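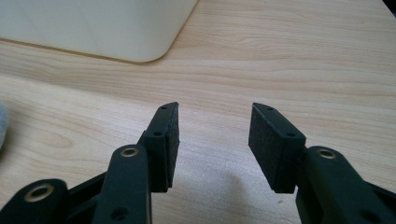 *2 min read*

**Hand-held grippers make the cut in Zanstead's equipment plan**

Well, we have a budget! After months of me going on about it at every staff lunch, Zanstead has signed off on the new data collection gear, and I get to be the one who writes it up (lucky me, I also wrote most of the spreadsheet).

The short version is that we're buying 15 hand-held grippers in the first round. They're the two-finger kind with black foam pads on the inside of the tips, and if you've walked past my desk lately you've probably been handed one and told to pick up a stapler. Sorry about that. I'm a bit keen.

We looked at two suppliers. Gretita quoted $304 a unit with the pads included, and Urrutia came in cheaper on the gripper itself but charged separately for pads, spare links and the carry case. Once I'd added all that up the gap was pretty much gone, and Gretita could ship the lot in one go, so Gretita got the order. Urrutia's handle is nicer to hold, I'll give them that, and I've asked for them to be kept on the list for next year.

I've put 100 spare foam pads in as a separate line. That raised an eyebrow at the budget meeting, but pads are the bit that rubs against everything all day and I'd sooner have a drawer full of them than hold up a session waiting on the post. We've also set aside a small amount for eyelets and fasteners, and if we don't spend it, it rolls over to the software licence.

The big-ticket item, a pair of bench arms for the Sokov project, has been pushed back to the next funding round. I was hoping to get at least one through, and I'll admit I sulked for an afternoon. The thinking is that we sort out the hand-held work first, see what our recordings look like, and then colour in the rest of the plan once we know what reach and payload we need. Fair enough, I suppose. The bench space stays booked either way, so please don't move your plants onto it!

Delivery is due in January. Payment terms are 60 days, which keeps finance happy and gives us time to try every unit before the invoice falls due. I'll be running a sign-out sheet from the first morning, and anyone who wants a gripper for longer than a week should talk to me before the boxes turn up.

The full costing is on the shared drive in the equipment folder. Tab three is the one with the real numbers.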